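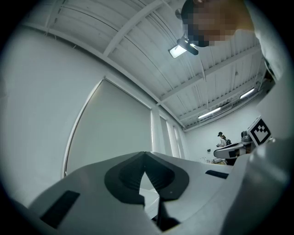

Fig. 1. Circular wide-angle view with dark edges.

Week 2: Wide lenses and straight lines
Photography for Surveyors, Judomthorpe
Notes by Leonilde Cordeiro

Most lenses are built so that a straight line in the world stays straight on the print. This is called rectilinear projection. The price is stretching near the corners, and it gets worse quickly as the angle of view grows. At 90 degrees it can be lived with. At 180 degrees it can't be done at all, as the print would have to be infinitely wide.

A fisheye lens gives up straight lines in return for a wider view. In the common equidistant type, distance from the centre of the picture is in proportion to the angle from the lens axis:

r = f x angle (angle in radians)

Lines that pass through the centre stay straight. All others bow outwards.

Barrel distortion in an ordinary wide lens looks similar but is a fault in the lens, usually small. Don't mix up the two in your reports.

Darkening towards the edge has several causes. Light reaches the corners at a slant and is spread over more of the sensor. The lens barrel may also block part of it. Stopping down helps with the second cause and does little for the first.

Before measuring from any wide picture, correct it using the lens profile. Nuno Nogueira's worked example is on page 266 of the reader.

For Monday: read chapter 31 and do the brick wall exercise. Work in pairs, one set of prints per pair. Hand in to Wing-sze Tang at the start of class.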